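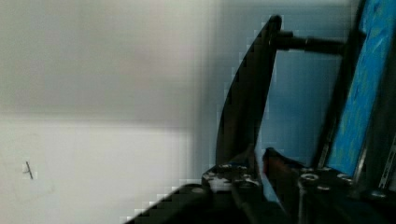 The gripper on the Barano cell has had its first full service since we moved it to the end bay, and the work took most of Tuesday. The arm itself needed very little. Nearly all the time went on the hand, which does the picking for the small parts trays and takes all the knocks. If you have only seen the cell from the walkway, the parts to know are the curved black finger, the black rod that runs across from its upper part, and the silver screws along the base. The screws are what we check first, and they are the reason for this item, as several people have asked why the cell was stopped for so long.

The short answer is that the hand had begun to drop parts. It was happening at the end of the late shift more than at the start, and the operators had been clearing it by homing the arm and carrying on. That gets the trays out but it hides the fault. The cell log had 64 failed picks in it by the time it was passed to maintenance, most of them on the same two rows of the tray.

Dela Amegashie took the job. She started with the wrist camera, as a camera that has shifted will send the hand to the wrong spot and the hand then gets the blame. The camera bracket was tight and the test target came up where it should. The next check was the finger. With the air off and the arm locked out, she moved the tip by hand and found play in it, more than the drawing allows. The collar on the rod was sound. The play was lower down, at the foot of the finger, where two of the base screws had backed off.

Both screws came out and were cleaned, along with their holes. There was old thread lock in there from the original build, gone to powder. The new screws went in with fresh thread lock and were left to cure over lunch before anyone put a load on them. The other base screws were tested with the torque driver and left alone. Please don't go round them again with a hex key to make sure. The last time that happened we ended up with a stripped head and had to wait for Drirkasa to send a new base.

While the hand was apart the pads were changed too. They were worn on one side, which fits with a finger that had been leaning. The old ones are in the drawer under the bench, in a bag marked with the cell name, and should stay there until Zutelska have had a look at them. They supply the pads and have offered to tell us whether a harder grade would last longer on our parts. The harder grade costs more and we haven't agreed to it.

After the rebuild the hand was taught again from scratch. The stored positions were close, but a finger that sits straight meets the part earlier than one that leans, and the old closing point squeezed too hard. Dela has saved the new set as program 1153. The old program is still on the controller and has been locked so that it can't be picked from the panel by mistake. If the screen asks for a password when you load a job, you have chosen the old one. Go back and load 1153.

The cell then ran 1000 picks with scrap parts. It dropped none. We stopped it halfway to feel the finger for play and again at the end, and it had stayed where it was put.

A few changes for everyone who uses the cell:

The finger check is now part of the weekly clean. Lock out, air off, hold the tip and try to rock it. If it moves, write it on the sheet and ring maintenance. Don't tighten it yourself.

Two dropped parts in one shift is enough to report. Put down the tray row as well as the time.

The wrist camera window is to be wiped with the dry cloths only. The spray we use on the guards leaves a film.

The air hose has been re-routed along the top of the arm and will look different. The clips were snagging when the wrist turned right round. If you see it rubbing anywhere, say so.

The Ayaaba cell next door has the same hand and was built at the same time, so it will get the same treatment in July. Expect it to be down for a day. We will try to build up some stock of finished trays beforehand, and the shift leads have been asked how many they need.

The service sheet is in the folder on the side of the Barano cabinet. There was no page for the hand in the old version, only for the arm and the guards. There is now.

Filed under: Workshop news, Maintenance

Contact the newsletter desk | © Workshop Newsletter, all rights reserved | Back to top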